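Clearing a House Takes Longer Than the Family Thinks

Jul 19, 2025
By Liliana Benedetti

Print | E-mail 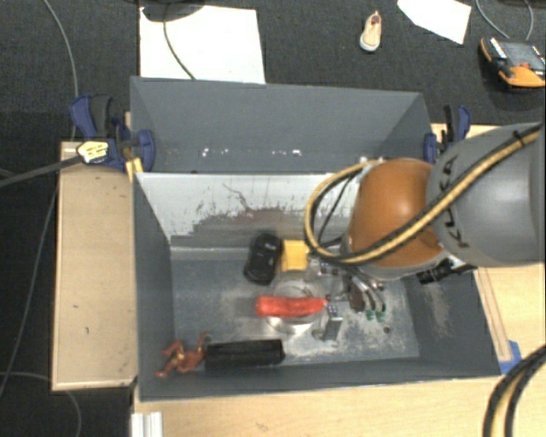
Ruth Marchetti has been emptying other people's houses for 12 years. Her firm, which carries her last name and nothing else on the side of the van, works mostly in Vinwood and the towns just north of it. Most calls come from adult children whose parent has died or moved into care, and most of them want to know the price before they say what is in the house. She asks them to wait. She also asks them not to buy anything in the way of supplies, apart from trash bags and something to sort into. A plain gray bin with two compartments is enough, she says, one side for what stays in the family and the other for what needs a second look. Everything else stays where it is until she has walked through.

"People start by pulling it all out," Marchetti said. "They empty every closet onto the beds, and by the afternoon they can't find the beds. Then they call me, and they're already worn out."

We spoke at her kitchen table on a morning between jobs. She had finished a three-bedroom house the day before and was due to start on an apartment after lunch. By her own records it will be house number 181, although she counts apartments as houses and leaves out single garages.

She did not set out to do this work. She was a bookkeeper at a lumber yard when her aunt died and left a house that had not been cleared since the 1960s. Her cousins lived out of state. Marchetti did it on weekends and it took her 12 weeks.

"I made every mistake you can make," she said. "I gave away a box of sewing patterns and found out later my cousin had been waiting for them. I kept four sets of dishes. I still have one of them in the basement."

A neighbor of the aunt's asked if she would do the same for his mother's place, and paid her. She stayed on at the lumber yard for another two years before she gave notice.

These days she works to a fixed order. Paper comes first. She goes through desks, dresser drawers, cookbooks and coat pockets, and she does it before any furniture moves. Deeds, military papers and insurance policies turn up in odd spots. She once found a car title inside a piano bench under a stack of hymns. Photographs are handled along with the paper, and she does not sort them at all. They go into boxes by room, with the room written on the lid, and the family takes them away.

"Don't try to sort pictures while you're clearing," she said. "You'll sit down on the floor and it'll be dark out."

Kitchens are second. They are slow work, she said, because of the number of small objects, and very little in them will sell. After that come bedrooms and linens, then the basement, then the garage. Living rooms are left for last so that there is somewhere to sit.

I asked what families argue over. She said it is seldom the valuable things, which are often covered by a will or by an understanding everyone already has. She has seen two brothers stop talking over a cookie jar. In another house, three sisters each believed their mother had promised them the same rolling pin.

"I don't settle it," she said. "I put it on the windowsill and leave it there until the last day. Sometimes one of them says, you take it. Sometimes they don't."

On money she was direct. Most furniture made after the war brings very little now, and large dark dining sets bring the least. She has had trouble giving away china cabinets. Hand tools sell well if they have been kept dry. So do cast-iron pans, costume jewelry and, in the last few years, film cameras and stereo parts. She lists smaller pieces through Sellska, an online resale site, and takes a share of the sale, which is written into the agreement the family signs. Clothing goes to two church closets in the county. Mattresses go to the landfill, and the customer pays the fee.

The oldest customer she has worked for was 96 and still living in the house. He was moving in with his daughter in March and wanted it done while he could watch. He sat in a chair in the hallway and had each box opened for him before it went out.

"That was the best job I've had," Marchetti said. "I could ask him. I'd hold something up and he'd tell me where it came from, who gave it to him, what it cost. Usually I'm guessing about all of that."

She wishes more people would do it that way, or at least label things. Her own parents, both in their eighties, have refused. Her mother has agreed to write names on the backs of some plates with masking tape. Her father says his workshop is in perfect order and that anyone who can't see that should stay out of it.

She has some advice for people who plan to do the job themselves. Keep the water and power on until the end. Ask the town about trash rules before filling a dumpster — Vinwood will not take paint or tires at the curb. Check the freezer on the first day. Change the locks if more than a few people have keys. And set a date when the work stops each afternoon, or rather a time, she corrected herself, and keep to it even if a closet is half done.

She has turned down work only a handful of times, twice over floors she didn't trust and once when the heirs had not yet agreed that the house should be emptied. She told them to call her back after they had spoken to the lawyer. They did, a year and a half later.

The apartment she was starting that afternoon had belonged to a retired music teacher. Marchetti had walked through it once. There were two upright pianos on the second floor and no elevator, and she had already called the movers.

Print | E-mail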